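Folding T-Shirts on a Table: What Finally Worked for Me

I used to fold everything on the bed, and I wondered why my piles looked like a landslide by the time they got to the dresser. Then I moved the whole job to a big flat table and I am never going back! A hard, smooth surface makes more difference than any folding method I have tried, and I have tried a lot of them.

Clear the table first. All of it, mail and mugs too. Wipe it down and let it dry, especially if anyone has had breakfast there. Light-colored shirts pick up coffee rings you didn't know you had (ask me about my good linen one).

Take shirts out of the dryer while there's still a little warmth in them. If you line-dry, give each one a hard snap by the shoulders before it goes down. Then lay it out flat, spread it wide, and smooth from the middle toward the sides with your palms. Don't pull at the hem, just push the air out. Thin cotton likes to creep back on itself, so go over it twice.
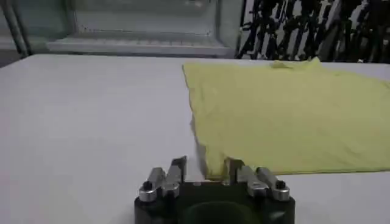
The neckline is where most people rush. It bunches, and that little lump ends up in the center of the finished fold and shows as a crease across your chest all day. Pinch the collar at both shoulder seams, give it a small tug outward, and lay it back down. Two seconds!

My fold, for anyone who wants it:

Shirt face down, collar away from you.
Bring one side in to the middle, sleeve folded back on itself.
Same with the other side, so you have a long strip.
Hem up to just short of the collar.
Fold in half again, or in thirds for a shallow drawer.

For a standard drawer I stop at halves. My Chien dresser has very shallow top drawers and there I need thirds, with the shirts standing on edge in a row. You can see every one of them at a glance and pull out the one you want without wrecking the rest. I love this so much more than stacks.

A few other things I've picked up:

Soft wrinkles in the lower part of a shirt usually smooth out by hand. Sharp ones won't. Mist them lightly with plain water, press with your palm and leave the shirt flat for 4 minutes while you do the next couple.

Slippery fabrics slide around on a bare table. I keep an old cotton pillowcase nearby and put it underneath. A Lultura place mat works too if it's the big kind, though mine is a bit short for men's sizes.

My friend Lok-yiu Su sorts by color before folding anything, pale yellows and whites first while her hands and the table are cleanest. I thought that was fussy until I tried it in November with a mountain of kids' laundry. Now I do it every time.

If your table is low, raise the basket on a chair next to you. Bending down for each shirt is what makes your back ache, and it's so easy to fix.

Knits and heavy sweatshirts get a different fold, looser, with no thirds. I'll put that up separately, along with fitted sheets, which I am still arguing with.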